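Tea Trays, Lids and Tabletops: Frequently Asked Questions
Kobori Office Refreshments
Last updated Saturday, November 16, 2024

These are the questions we get most often from offices and waiting rooms that take our tea tray service. If yours is missing, write to us through the contact form and we will answer by email.

SETTING UP

Where should the tray go?

On a flat, level surface with enough space next to it for the lid. The lid takes up a good part of a small table when it is off, so measure before you pick a spot. Keep the tray away from the sink and the kettle. Steam gets into paper packets quickly, and a softened packet will not stand up in its compartment.

Will the tray mark a wooden table?

The trays have felt pads underneath and will not scratch a finished surface. Water is the usual cause of marks. Pale wood shows rings from mugs more than dark wood does, and a ring that follows the grain can be hard to see until it has set. Wipe spills right away and use a coaster.
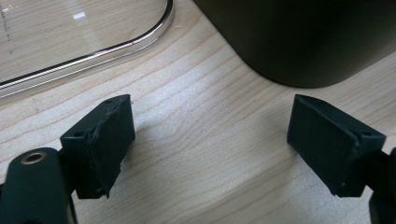 What can I clean a wooden tabletop with?

A soft cloth, warm water and a drop of dish soap. Wipe along the grain and dry it with a second cloth. Do not use scouring pads or glass cleaner. If the surface feels rough after cleaning, the finish is wearing and the top needs to be oiled or sealed again, depending on what was used on it. We don't refinish furniture.

Do you supply the table?

No. We supply the tray, the lid and the refills.

FILLING THE TRAY

How many packets does a tray hold?

The Skidberg tray holds up to 92 flat packets. The number drops if you use pyramid bags, which take more room and can't be pressed together.

How should the compartments be filled?

One kind of thing per compartment is easiest for people to use. Flat paper packets should stand upright, like cards in a file, so that the top edges can be read. Fill the compartment until the packets hold each other up, then take one or two out so fingers can get in.

Pyramid bags go in a compartment of their own. Lay them in loosely and don't push them down. They can share a tray with flat packets, and most of our customers have them in one of the four compartments. 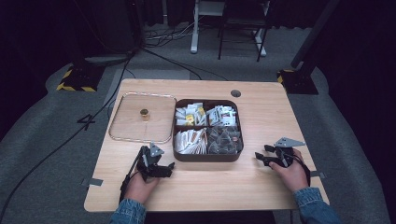
Can I mix brands or flavors in one compartment?

Yes, if there are only a few of each. Put the brighter packets where they can be found among the plain ones. Keep decaf and herbal teas apart from regular tea — this is the complaint we hear most.

Can I put sugar and sweetener in the tray?

You can. Sugar sticks fit if they are stood on end. Please do not put in anything unwrapped, such as cookies or sugar cubes. Crumbs collect in the corners and are hard to get out.

How often will refills come?

The standard Stivetti plan delivers every 32 days. You can skip a delivery if you let us know at least 3 business days before it ships. Larger offices may want the two-tray plan, which comes on the same schedule.

THE LID

Does the lid have to stay on?

Overnight and on weekends, yes. During the day many offices leave it off. Tea in sealed wrappers is fine either way, but pyramid bags in thin wrappers hold their flavor better when covered.

Where do I put the lid when the tray is open?

Lay it flat on the table beside the tray. Don't lean it against a wall, where it can slide and chip at the corners. Lift it by the knob and set it down with both hands if you can.

How do I clean the lid?

By hand, with lukewarm water and a soft cloth. It should not go in the dishwasher, which dulls the rim. Fingerprints come off with a dry microfiber cloth. Do not use metal polish on the knob.

The knob has come loose. What now?

Hold the screw on the inside of the lid and turn the knob clockwise until it is snug. Stop there — overtightening can crack the lid. If the screw is missing, ask for the Clastonis spares pack.

RETURNS AND REPLACEMENTS

My tray arrived damaged. What should I do?

Send us your order number and a short note on what is wrong within 10 days of delivery. Keep the box until you hear from us.

Can I buy a replacement lid without the tray?

Yes, for any tray bought since April of last year. Older lids had a slightly different corner and the new ones will not sit properly on those trays.

Can I return unused refills?

Full, unopened boxes only. We can't take back single packets.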